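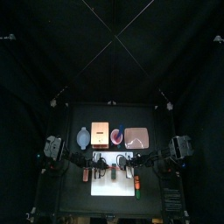
Last updated: September

Filed under: Home & Storage / Conversations

The founder of Momora would like me to own fewer things. She would also like me to pay $55 for the class that explains how, and I told her early on that those two wishes sat oddly together.

"People pay more for a shelf," she said.

Momora is her tidying method, taught out of Jescombe to groups and, for $140, in your own kitchen. The core of it is what she calls the back row. You pick the few things that have earned a spot on a surface, line them up along the far side, and leave them there. Everything you're still deciding about goes in front, on a board.

I asked why the row should hold four things. Why not five, or nine?

"Four is what I can look at without getting annoyed," she said. I wrote that down as the whole of the research.

Her row has a pale blue dish with a tab at each end, a box with a slot in it, something round and pink holding a blue utensil, and a see-through pinkish tray. I wondered what a tray was doing there with nothing better to do than be a tray. She said trays catch what you'd otherwise drop on the counter. I said my counter catches those things for free.

"And then you can't find your counter," she said. Fair enough, although I've never lost it for long.
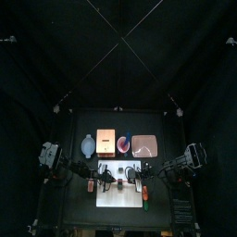
The back row, and the white board in front with cables across it.

The cables are where I think the method gets thin. A dish sits where you put it. Black cables grab whatever small thing is next to them, and a white board under the pile mostly makes the pile easier to see. She agreed with that more quickly than I expected.

"That's the idea. You should have to see it."

For how long, though? She allows a board two days. I told her mine would still be there at Thanksgiving, and she said most people's would. Her newsletter has 1,018 readers, and she guesses that a good share of them own a board with something on it they'd rather not discuss.

She came to this after a job at Avus, packing orders, and she still talks like a packer. Tall things stand. Flat things go at the end. The utensil leans in its holder — "you can grab it without thinking" — and is never laid down on the table. I asked if that mattered. "It does to me," she said.

I tried the row at home after our talk. The four things part took a minute. The board is by the toaster, and I've had to move it twice to make toast.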